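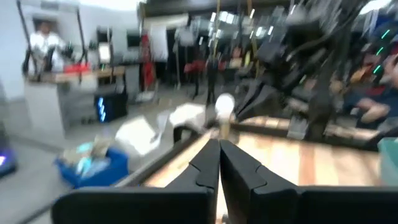 Wototenについて

はじめまして、Wototenのヨランダ・エスコベド(Yolanda Escobedo)です。布と服のお直し、それからお預かりをしています。会社概要のページなんだからもう少しきちんと書きなさい、と相方には言われたのですが、きちんとした文章を書こうとすると三行で手が止まるので、いつもお客さまと話している調子で書かせてください。長いです。お茶でも飲みながらどうぞ。

はじまりは引っ越しでした

もともと私は舞台衣装の仕事をしていました。衣装というのは本番の時間よりも、しまわれている時間のほうがずっと長いんですね。で、しまい方が悪いと、次に出したときに泣くことになる。襟は黄ばんでいるし、裾はほつれているし、肩にはハンガーの跡がぽこっと出ているし。そういうものを延々と直しているうちに、直すのもしまうのも同じくらい好きになっていました。

その頃、友人のショシャナ・マフムード(Shoshana Mahmoud)がフルクホルムに越してくることになって、荷ほどきを手伝いに行ったんです。箱を開けても開けても布、布、布! おばあさまのテーブルクロス、着なくなったけれど捨てられないワンピース、どこの窓にも合わないカーテン。二人で床に座りこんで夜中まで畳んで、これ、みんな困ってるんじゃない? という話になりました。困っていない人もいるとは思います。でも私たちの周りはだいたい困っていました。

最初の半年はショシャナの家の一部屋でやっていました。お客さまが服を取りにいらっしゃるたびに、廊下の自転車をどかしていただいて……あの頃来てくださっていた方、本当にありがとうございました。

いまの場所のこと

いまはフルクホルムの、ブラニガン通りから一本入ったところにいます。看板が小さいので、通り過ぎる方がとても多いです。パン屋さんまで行ってしまったら行き過ぎです(パンを買ってから戻ってきてください、おいしいので)。

中に入ると、まず吊るしものの列が目に入ると思います。バーにずらっと掛けてあって、濃い色のものも白っぽいものも隣り合わせです。色別に並べていた時期もありました。見た目はすごくきれいだったんですよ。でも、同じ方の服があちこちに散らばって、お返しのときに店じゅうを歩き回ることになり、ひと月でやめました。いまはお客さまごとにまとめて、札をつけて掛けています。

机は木のものが好きで、ずっと木です。布を広げたときに手ざわりがやわらかいし、針を置いたときの音がいいんです。ささくれは大敵なので、ときどき紙やすりをかけて、そのあと古いストッキングで表面をなでて、引っかかるところがないか確かめます。ストッキング、伝線していても捨てないでくださいね。机の点検にこれ以上のものはないです。

床に置いている青い入れものについてもよく聞かれます。あれは仕分けの途中で使っているもので、だいたい薄い色のものがまとまって入っています。濃い色のものと一緒にしておくと、どうしても糸くずがつくんですよ。黒い毛糸のくずが白いシャツについたときの悲しさといったら! 薄い色は薄い色どうし、というのがうちの数少ない決まりのひとつです。

仕事中は布が床のほうまで広がっていることもあります。シーツやカーテンのような大きいものを扱う日は、どうしてもそうなります。足元にご注意くださいね。声をかけてくだされば、すぐに寄せます。

お願いできること

ひとつめはお直しです。裾上げ、ほつれ、ボタン、ファスナー、虫くい。革と毛皮はできません。ウェディングドレスは、ものを見てからお返事しています。一度お断りしたのに、どうしても気になって翌朝こちらから電話してしまったこともあるので、まずは持ってきてみてください。

ふたつめは季節のお預かりです。七月に冬のコートを抱えて入ってこられる方がいて、汗だくで、でもものすごく晴れやかな顔をなさっていて。クローゼットに隙間ができるとうれしいんですよね、わかります。お預かりするコートは、ポケットの中をいっしょに確かめてから掛けます。切符、飴、鍵、レシート、どんぐり。どんぐりは多いです。お子さんのいるおうちだけかと思ったら、そうでもないです。

みっつめが「パティク(Patik)」という名前の、畳み方の会です。ショシャナが始めました。奥の机を囲んで、シーツの畳み方とか、セーターの重ね方とか、とにかくひたすら畳みます。ゴムの入ったシーツがきれいな四角になると、毎回ちょっとした歓声があがります。手ぶらで大丈夫ですが、ご自宅の手ごわい一枚を持ってきてくださるともっと楽しいです。いままでで一番手ごわかったのは、丸いテーブルクロスでした。房飾りつき。全員で黙りこみました。

うちのやり方

お預かりしたものは、まず机に広げて、明るいところで表と裏を見ます。しみや傷があればその場でいっしょに確認して、紙に書きます。この紙は手書きです。一度パソコンでの入力だけにしてみたら、「左袖の内側、もやっとした感じ」の「もやっと」がどこなのか、後からさっぱりわからなくなりました。いまは袖の絵を描いて、そこに丸をつけています。私の描く袖はどれも大根みたいだと言われますが、場所は合っています。そのあとでショシャナが番号だけパソコンに入れてくれています。

服は白い布をかけてしまうことが多いです。ビニールのカバーで持ってきてくださった場合は、外してお預かりします。カバーそのものはお返しするか、ご希望ならこちらで処分します。ハンガーは肩の形に合わせて掛けかえるので、お手持ちのハンガーを使いたい方は先におっしゃってください。

いま、お預かりしている服は285点です。数字にするとけっこうありますね。棚卸しのたびに自分でもびっくりします。ボタンのほうは、2000個を超えたところで数えるのをやめました。瓶に入れて、色ではなく大きさで分けています(服の色分けで懲りたので!)。なくしたボタンに似たものを探すのは大好きな作業なので、どうぞ遠慮なく。残りのボタンをひとつ見せていただけると探しやすいです。

二人のこと

ショシャナは几帳面です。私がお客さまと話しこんでいるあいだに、後ろで黙々と札を書いて、糸を巻き直して、予約の電話にも出てくれます。「たぶん明日できます」と私が言うと、奥から「明後日です」と聞こえてきます。明後日が正しいです。

私のほうは、針と糸とアイロンの係です。アイロンをかけているときは機嫌がいいので、相談ごとはそのときにするといい、とショシャナが新しいお客さまに教えているらしいです。最近知りました。得意なのは古い麻のもの、苦手なのはつるつるした裏地。苦手ですけど、ちゃんとやります。

よく聞かれること

一枚だけでもいいですか? もちろんです。靴下の穴ひとつで来てくださった方が、いまでは一番長いおつきあいのお客さまです。

洗ってから持っていくべきですか? お直しのものは、できれば洗ってからお願いします。しみのご相談のときは、洗わずそのままで。自己流でこすらないでくださいね、お願いします。あとでどうにもならなくなることがあるんです。

もう着ない服はどうしたら? 買い取りはしていません。ただ、生地がしっかりしているものなら、袋や当て布に作りかえるお手伝いはできます。お父さまのシャツ70枚をまとめてキルトにしたいというご相談もいただいて、これは今まさに進めているところです。縞のシャツが多いので、向きをどう揃えるかで毎晩悩んでいます。

子どもを連れていってもいいですか? どうぞ。ボタンの瓶が大人気です。小さいお子さんには、口に入らない大きさのものだけを入れた瓶をお出しします。

いらっしゃるときは

朝は十時に開けます。お昼どきは、どちらかがパン屋さんに行っていて一人のことが多いので、ゆっくりご相談になりたい方は午後の三時過ぎがおすすめです。車の方は、ブラニガン通りの駐車場から200メートル歩いていただくことになります。荷物が多いときはお電話をください、台車で迎えに行きます。車輪がひとつ鳴くので、近づいてくるとすぐわかります。

畳み方の会の次の日程は、店の入口に貼ってあります。丸いテーブルクロスをお持ちの方、再挑戦しますので、ぜひ。

ヨランダ・エスコベド
Wototen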